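Noguchi Institute of Home Studies
Household Practice I: Course Handout 2
Preparing and Clearing a Small Work Table
Instructor: Asuka Imai
Issued Oct 26, 2022

Students should read this handout before the practical session. The exercise is graded on order and care. Speed is not assessed. Room assignments are posted outside the course office.

1. The Work Surface

The surface is prepared before any tableware is brought to it. Lay the brown covering across the full width of the table and smooth it from the center outward. Soft creases are acceptable. A fold that would tip a glass must be pressed flat or moved. Small items are passed over the middle of the table and never over its edge.

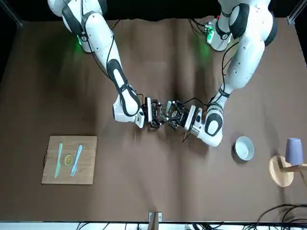
2. The Cutting Board

The board defines the area in which small items are sorted. Only the pieces in current use are placed on it. Set the knife and fork parallel to each other, with enough space between them to lift either one without disturbing the other.

Light plastic cutlery slides easily on bare wood. Place each piece down flat and release it before reaching for the next. A small disc or token may be set between the knife and fork as a spacing marker. 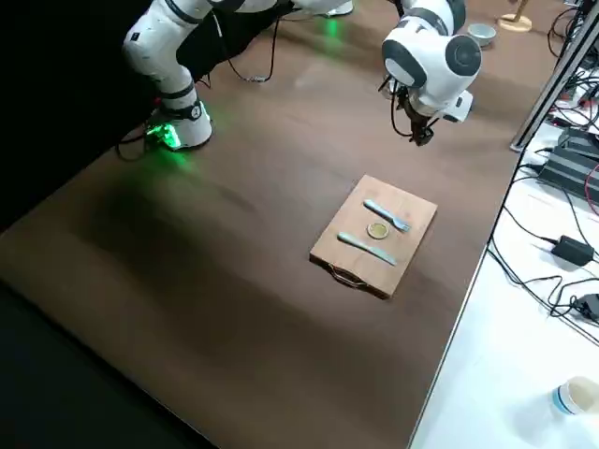 Students working at a bare table should check that the board does not rock. Its angle to the table edge is left to the student, provided that the same angle is kept until the end of the exercise. Bowls that are not needed stay at the far side.

3. Glass and Dish

A spoon may be left standing in a glass cup when the cup is on level ground. The small dish goes beside the cup, close enough that both can be reached without moving the arm across the board. Knives stay on the board, handles toward the student.

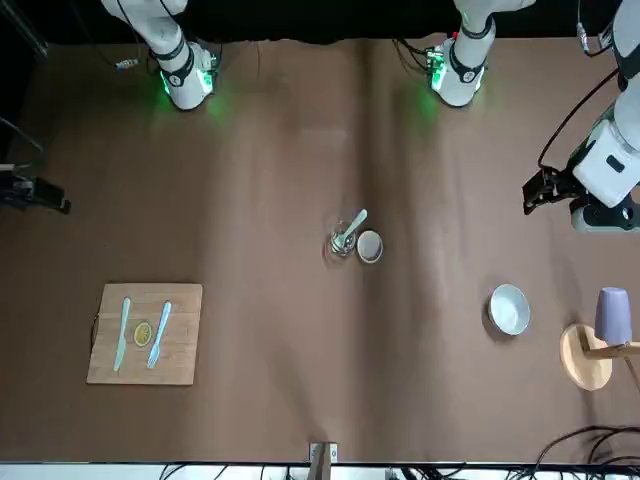
Photo: Kimie Fukuda / Noguchi Institute

Clearing follows the reverse order. Remove the spoon first, then the cup and the dish, and finish with the knives and the board. The covering is folded last and returned to shelf 14.

Reading for the next session: Merico Household Manual, chapter 2. Copies are held in the library under number 872.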